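Setting Up Your Loop Pedal for the First Song

I wrote this part of the guide after my third gig with the Wastness, when I finally stopped stomping on the wrong switch in front of people. If you've already read the section on power and cables, you're in the right place. If you skipped it, go back and do that bit first, and I'll wait.

You'll need the pedal, your guitar, a small amp and one song you can play half asleep. Mine is "Flenley", a two-chord thing I wrote with Signe Brynjólfsdóttir when we were both very bad at endings. It's slow, it repeats forever, and it's great for this.

Getting the levels right

1. Turn the amp volume all the way down before you plug anything in.

2. Run your guitar into the jack marked IN and the amp from the jack marked OUT. Yes, I've done it backward. You get silence and a lot of wiggling of cables.

3. Set the LOOP knob at noon and leave OVERDUB a hair below that.

4. Bring the amp up slowly while you strum as hard as you ever will in the song. Stop when it's a bit louder than you'd like at home.

5. Play a few single notes. If they vanish next to the strumming, raise the guitar volume a little and lower the amp to match.

Caution: Don't have headphones on your ears while you plug or unplug anything. The pop is nasty, and it's much louder than whatever you were listening to.

Recording the first loop

6. Pick a tempo. I set the click at 63 for "Flenley", which felt painfully slow the first week and now feels like home. You can go faster, but the faster you go, the less forgiving your foot gets!

7. Count yourself in out loud. Four beats, every time, even if you feel silly.

8. Press the left switch right on beat one. The light goes red and you're recording.

9. Play your pattern once through – for me that's eight bars of E minor and G, nothing fancy.

10. Press the left switch again on the next beat one, the one after your last bar. People tend to press it at the end of the last bar, in the little gap where they've stopped playing, and then the loop comes back around with a hiccup in it. Think of the second press as the start of the next verse.

11. Let it go around four times before you add anything. Listen for the seam. If you hear it, hold the left switch for two seconds to wipe the loop and go back to step 7.

Note: It took me 14 tries to get a clean one the first night. I was recording into the Tralterbridge, the older model with the stiff switches, so if you have one of those, try playing in socks. You can feel the click under your toes much sooner.

Adding a second part

12. With the loop running, press the left switch once. The light turns orange and everything you play now gets stacked on top.

13. Play something high up the neck and keep it sparse. A second part that does the same job as the first one just turns to mud.

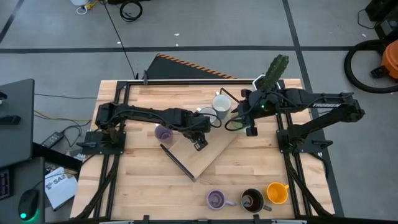
14. Press the left switch again to stop stacking. The loop keeps going and the light turns green, and now you can sing over it or noodle or stand there looking pleased.

15. If you hate what you added, hold the right switch until the light blinks. That takes off the last layer only. Hold it again and the layer comes back, so you can use it as a kind of chorus switch – Signe does this all through "Kļaviņa" and it sounds like a whole extra guitarist walked in.

Caution: A short tap on the right switch stops everything dead. Practice the difference between a tap and a hold at home, with the amp low.

Saving your work

16. Stop the loop, then press SAVE and turn the dial to an empty slot. Slots with something in them show a dot next to the number.

17. Press SAVE again to confirm. I keep "Flenley" in slot 52, well out of the way of the junk I record at midnight.

18. Wait for the display to stop flashing before you turn off the power. Pull the plug too soon and the slot comes up blank next time.

Fades and endings are in the next section, along with what to do when the drummer speeds up.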